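Home
Reviews
Builds
Parts Bin
About
Search this site
Type and press enter

Review: the Remitz two-finger gripper kit, built and used in a shared workshop

By Pin-yu Kong
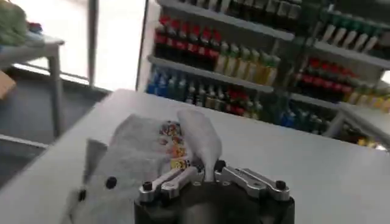

The Remitz kit with a shopping bag in its fingers, bottle shelves behind.

I bought the Remitz kit in March for the arm we are putting together at Lilavis, the shared workshop where I rent bench time. The arm was already working. What it lacked was a gripper that could pick up something softer than a wooden block, and I had given up on the printed one I designed myself.

What you get

The kit comes as a black cylindrical body with the motor already inside, a bag of metal linkage plates, screws, a cable and a printed sheet. You supply the mounting plate for your own arm. Remitz sells one, but it only fits their wrist, so Po-yen Chou cut ours on the workshop mill.

Assembly

The sheet says 60 minutes. I took most of an evening. The left and right plates look alike until you lay them on top of each other, and the drawing does not mark which is which. I put one side together backward and had to take it apart. The screws are decent and the heads did not strip, even the second time. The slotted cutouts leave some room for adjustment, so line up the fingertips before you tighten everything down.

There is a little play in the left linkage on mine. I added a thin washer and it got better.

Setup

It talks over a plain serial cable. The supplied software found it on the second try. I don't like the calibration routine: it closes the fingers hard against each other at every power-up, with a loud click. Man-lok Hsieh wrote a short script that closes them slowly first, and we have used that ever since.

Using it

Boxes and bottles are easy. Thin plastic bags are the reason I wanted this kit, and they are harder. The metal fingertips meet at a narrow point, so they can pinch a fold of plastic well if the arm comes down in the right spot. If the approach is off by a finger's width, they close on nothing. Grabbing near the handle has worked best for us, with a light snack package inside for weight. With a heavier load the plastic slides. I stuck strips of rubber to the tips for a while and the hold improved, but the strips peeled and I took them off.

The polished plates are a nuisance for a wrist camera. They throw back the overhead light, and our software sometimes took the glare for part of the bag. Turning down the exposure fixed most of it. A matte finish would be better, and I may paint mine.

Noise is low apart from that click. The body gets warm after a long session — warm enough to notice, never enough to worry me. I logged 1052 open and close cycles before writing this and nothing has loosened except one screw, which now has thread locker on it.

Compared with the Chuang

Sum-yee Pan has the Chuang gripper on her arm at home. It has wider pads and holds a full bag better. It is also heavier, and nearly twice the price. For flat or thin things I would still pick the Remitz.

Verdict

Good metal parts, poor instructions, a calibration routine that needs changing. I would buy it again for a light arm. 4 out of 5.

Comments (3)

Ching-wen Tsang
Did you try silicone tape on the tips? Mine has stayed on since I wrapped it all the way around instead of using flat strips.

Pin-yu Kong
Not yet. I have a roll somewhere, will try it.

zomia_bench
Same trouble with the backward plates. I scratched an L on the left ones before starting my second kit. Could you post the slow-close script?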